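Why does my hill station disagree with the coast on cold nights?

Consolacion Cabrera
I've finally got my Tindell logger running up at Kisance, 378 metres above sea level, and I'm having a lovely time with it! It went up in March and I now have 2,305 hourly pressure readings sitting in Juleck, plotted against the airfield at Panganiban down on the coast. By day the two lines sit almost on top of each other. On clear nights mine drifts away by 2 or 3 hPa and then comes back after breakfast. I've set a fixed offset of 45 hPa in the software to bring my readings down to sea level. Is the sensor faulty, or am I doing something daft?

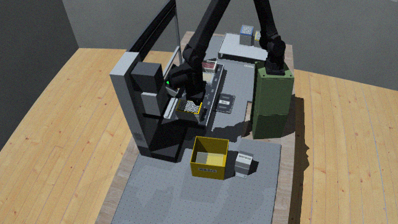
Simulated robot arm reaching over the bench

hillfog
Nothing daft, and I doubt the sensor is bad. You've found a proper bit of atmospheric physics! The offset stands for the weight of a column of air between you and sea level, and that air isn't really there – you're standing on a hill. So somebody has to guess its temperature. Cold air is denser, so the same 378 metres of it weighs more. At 15°C and ordinary pressure it comes to something like 45 hPa, and at minus 5 it's nearer 48. Your fixed number gives you the warm answer all the time.

Look in the Juleck settings for "reduction method" and change it from fixed offset to temperature-based. It will use your own thermometer from then on, and you can ask it to rework the old readings too. Keep a copy of the raw station pressure first. I didn't, and I lost a whole winter.
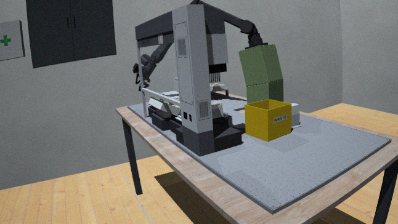 Should I use the temperature at the moment of the reading?
Use the average of the current temperature and the one from twelve hours earlier. A clear night chills a shallow layer near the ground far more than the air above it, and the average takes the edge off that.

Do check your height as well. Eight metres out is worth nearly 1 hPa, and it's the height of the sensor that matters, so add a bit if it lives upstairs. 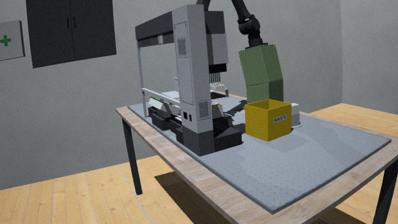 Consolacion Cabrera
Oh, this is brilliant, thank you! I switched to the twelve-hour average on Sunday and reran the lot. Most of the night wobble has gone. There is still a small bump just before dawn when the valley is full of cold air – is that real?

hillfog
Could well be. Panganiban has the sea next to it and you've got a frost hollow below you, so a little difference is fair. Plot it against wind speed and see if it goes away on breezy nights. I'd love to see the graph!

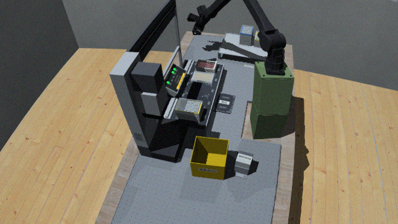

Robot arm on its green pedestal, computer render

mossy_gauge
Mine does this too. I just calibrate at midday and don't look at it overnight.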